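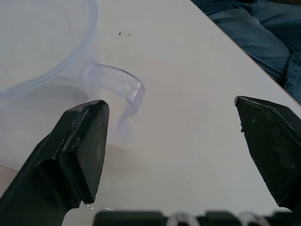

Equipment Review: Vonby Two-Finger Gripper Kit

Reviewed by Pao-chu Cheng, Morrison Teaching Laboratory
September 8, 2020

Scope of the review

The Vonby kit is sold to laboratories and small workshops that already own a light robot arm and wish to add a gripper and a wrist camera. The laboratory purchased one kit at the list price of $520 through the distributor, Hondholm. No discount or loan equipment was accepted. The kit was used for household handling tasks, chiefly picking up and setting down kitchenware by the handle.

Contents and assembly

The box holds the gripper body, two black fingers, the camera bracket, a cable set and a printed manual. Assembly took 80 minutes, most of it spent on the bracket. The manual shows the bracket from one side only, and the order in which the screws are to be tightened is given in a footnote on a later page. Hondholm supplied a corrected sheet on request – it should be in the box.

Handling

A clear plastic pitcher is a demanding object for any wrist camera. On a white tabletop the body is little more than an outline, and the curve of the handle is the part an operator can aim for. The Vonby bracket places the camera low enough that both fingertips remain in view with the jaws open, and the operator can line up the gap with the handle before moving in. Reviewers considered this the strongest feature of the kit.

The view has a cost. The fingers are thick, and they hide a good deal of the table on either side. Objects lying close to the base of the gripper are difficult to see at all. Laboratories that work with small parts should consider the Skudetti gripper, which has slimmer fingers, although its camera mount is sold separately.

The beveled tips pass through a pitcher handle without difficulty. With flat items, such as a saucer or a lid, the blunt ends were less successful, and operators often had to tilt the arm to get under the rim.

Finish and wear

The matte black surface reduces glare and is easy to wipe down. It does not hide damage. Scuffs and small chips show gray along the inner side of one finger, and the other has a nick just below the tip. Neither mark affected the grip in our use, but a replacement pair should be included in the annual budget. Dust also settles in the fine texture of the finger surface and shows clearly against the black.

Support

Alasdair Strachan of Hondholm answered two technical inquiries within 7 hours and a third on the following day. The answers were complete. The warranty runs for 6 months and excludes the fingers.

Rating and recommendation

The laboratory rates the kit 7 out of 10. It is suitable for teaching groups and for projects that handle cups, pitchers and similar items. Buyers should request the corrected assembly sheet when placing the order. A further report on finger wear is planned for January.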